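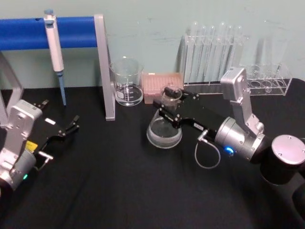
Bench view from the head camera, with the right gripper holding the flask by its neck.

Bosside Glassware – data card

Maintainers: Revathi Reddy, Obadia Kirui
Annotation: Sumathi Thomas
Status: second release, February

Summary

Bosside Glassware is a set of 696 teleoperated episodes of two-arm manipulation with transparent labware. It was collected to test one question: does supervising a policy on contact timing improve grasps on clear glass when depth readings are unreliable? The method is called Cikmont in the code and in the rest of this card.

Tasks

The set covers 4 tasks.
flask_lift: grasp a conical flask at the neck and raise it clear of the table.
flask_to_beaker: pour from the flask into a beaker.
tube_transfer: move one test tube between two clear racks.
pipette_fetch: take the pipette off its stand and hand it to the other arm.

Contents of an episode

Each episode holds head camera video, joint positions for both arms, gripper opening, gripper motor current and an operator label for success or failure. Depth is stored where it was recorded, but holes are left unfilled. Audio was not recorded.

Contact labels

Contact onset is marked from motor current and then checked against the video by an annotator. Where the two disagree by more than a few video samples, the annotator's mark is kept and the field contact_source is set to "manual". Regrasps get a separate onset each time. Episodes with no contact at all are kept and labeled as failures.

Result

On held-out flask_lift trials, the Cikmont policy succeeded in 88 of 90. The same network trained without contact labels was run on the same start positions and dropped or missed the flask more often; per-trial outcomes for both are in results/flask_lift.csv. We saw no clear gain on pipette_fetch, where the object is mostly opaque and the baseline already does well.

Known limits

All episodes use one bench, one wall color and a black cloth. Policies trained only on this set should not be expected to work on a bright bench top. Liquids are clear throughout. Pour volume was not measured – success in flask_to_beaker means no visible spill, judged by the operator. Rack positions vary less than flask positions, and tube_transfer scores probably overstate how well the policy generalizes.

Splits

Splits are by session, never by episode. Do not reshuffle them when comparing with the numbers above.

Changes since the first release

Fixed a sign error in the left wrist joint. Removed duplicate entries from the tube_transfer index. Elango Kulkarni rewrote the loader, and the old loader will not read this release.

Errors in contact labels should be reported with the episode ID and the value of contact_source.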